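Gristley finally has a sculpture walk, and I finally walked it, on a gray November afternoon with a cold and the wrong shoes. The map promised 28 works. I gave up at the library, where two of them were behind a delivery van.

My favorite was Cúc Châu's row of tin herons outside the old Citbridge ticket office - skinny, bad-tempered birds that look like they're waiting on a refund. The big bronze by the Cordeiro fountain is called "Flostness." I read the plaque three times and still couldn't say what a flostness is. My sister thinks it's a kind of grief. I think it's a typo with funding.

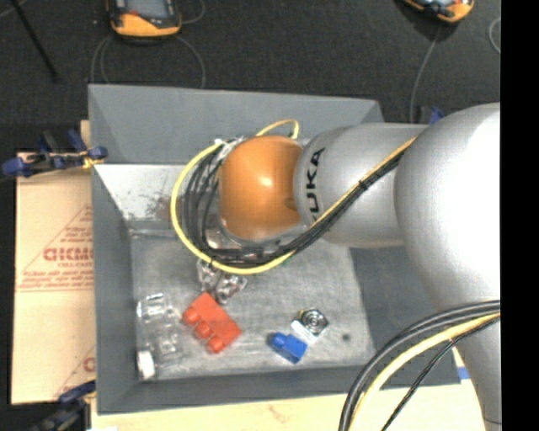
Is the sculpture walk free?

It's free all day, but the printed map costs two dollars at the library desk.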